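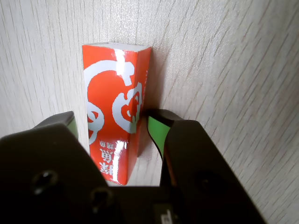
Subject: Re: [workshop] Gripper pads and the tall carton
Date: 6th October

Dear members,

Thank you for the comments received on the shared arm at the Cukside workshop. The earlier message is quoted below, with replies in turn.

> From: Siriporn Thongsuk
> I have read the build notes for the Siriwan gripper and have two
> concerns. First, the green pads look narrow for packaging with a
> smooth face. Second, the notes give one closing speed for every
> object. A tall carton should not be handled like a wooden block.
> Could the list be told what is planned before more parts are printed?

On the first point, the present pads will be kept for the next round of trials. The red carton is a suitable test piece: it is glossy, it stands well above the fingertips, and there is little clearance on its left side when the fingers are open around it. Members who wish to propose a wider pad are asked to send a drawing to the list, with the screw positions marked.

On the second point, the objection is accepted. The closing routine will be divided into 3 stages, with the last stage run at the lowest speed. The revised file will be placed in the Stunesano folder as build 722. Please do not load older builds on the arm after that date - the limits on finger travel have changed and the two sets are not compatible.

Each trial will consist of 11 grasps from the same starting position. A grasp will be recorded as failed if the carton tips, turns or is visibly dented. Results should be entered on the sheet kept beside the controller, under the name of the person operating it.

The bench may be reserved through the Tresuswood calendar for up to seven days in advance. Changes to the wiring remain subject to prior notice on this list.

Yours sincerely,
Workshop Coordination, Cukside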